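Parngate toy and tool library opens second sorting table

9 Jan 2020

The lending library in Parngate has opened a second sorting table for returned items, after a busy autumn in which the shelves near the entrance became too full. Members can borrow toys, painting tools and small kitchen things for 21 days, and everything that comes back is now checked at the table before it goes to the shelf again.

Lalit Semwal, who started the library in September with 55 items from his own house and from neighbours, said the old way of working was too slow. "We put all the returns in one big box, and at the end of the day we had to search in it," he said. "Now a few things go in the metal tray, we look at them, and then we take the next ones."

The tray has two compartments, one behind the other, and is held to the wooden table with blue clamps. It carries scuffs and a brownish stain on one wall, but Mr Semwal does not plan to replace it — a new one is not in the budget for this year.

The library has 32 members at present. A deposit of £5 is asked for each loan, and it is given back when the item is returned in good order.

A ball, a die-like cube, a paintbrush and a spatula in the front part of the tray.

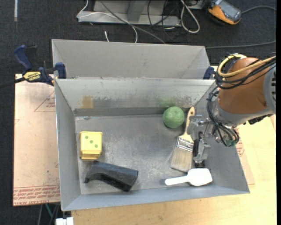

Other news from Parngate

Harsh Singhal will repeat his evening class on chair repair. Names can be left at the library desk.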